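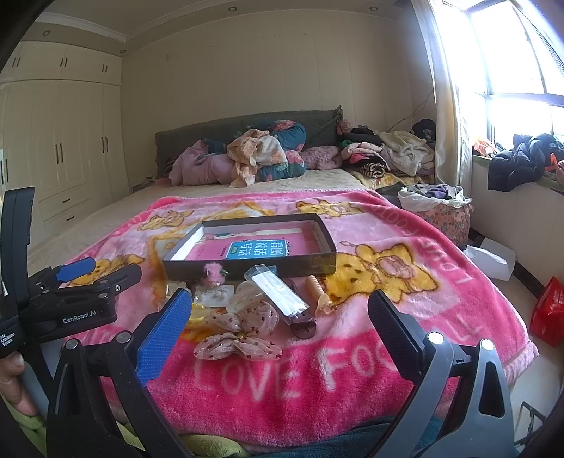

The bear blanket, back on the big bed.

July, after supper

I meant to write last night and fell asleep with the lamp on, so this will have to do for both days. The rain finally came through Ullness in the small hours, the good steady kind, and when I went out in my slippers to look at the beans this morning every one of them had stood up straight again. I had been hauling cans from the barrel for what felt like the whole month, and I can't tell you how happy I was to put those cans away.

Mostly, though, I want to get down the trip to Prudby before I forget it. I have been saying I would take the early bus over there ever since spring, and there was always something, the tooth or the gutters or the weather, and then yesterday I just went. It left at twenty past seven and it was 16 miles of hedges and cows and one long stop outside the feed store while the driver had a talk with somebody through the window. I didn't mind a bit. I had my thermos and the end of the raisin loaf, and there was a little boy across the aisle who read every road sign out loud to his grandmother, including the ones that made no sense to either of them.

Prudby has hardly changed. The market still runs down both sides of the hill, so you do the cheap side going down and the dear side coming up, when you are too tired to argue. I bought 2 pounds of cherries and ate a shameful number on the bench by the pump. I also bought a sewing machine belt, the right one at last, after ordering the wrong one from Kiltar and sending it back and waiting all of June for the refund. The man at the stall took one look at my old belt and reached under the table for its twin. Such a small thing, but I walked around smiling about it until lunch.

Lunch was soup at Hennessy, at the window table. They have painted the room green since I was last there (I liked the old cream better, but the soup is the same, thank goodness, with the barley in it). I sat much too long and watched people go by with their umbrellas up and down and up again. I used to come here with my mother when I was small enough to need a cushion on the chair, and she would let me carry the coins up to the counter in my fist. I thought about her a good deal on the ride home. She would have been cross about the green.

Today has been quieter. I did a wash, got the new belt on after some muttering, and mended the pillowcases that have been sitting on the chair since Easter. Then I got to work on the cherries, pitted them all at the kitchen table with the radio going, and made four jars. It took nearly 60 minutes to set and I was sure I had spoiled it, and then all at once it wrinkled on the saucer just the way it should. The whole house smells of it still.

My feet ache from that hill, and there is jam on my good sleeve. Tomorrow I must write to the water people, pick the beans if it stays dry, and return the library book about lighthouses - I never got past the second chapter, but the maps were lovely. It's nearly ten now and starting to rain again.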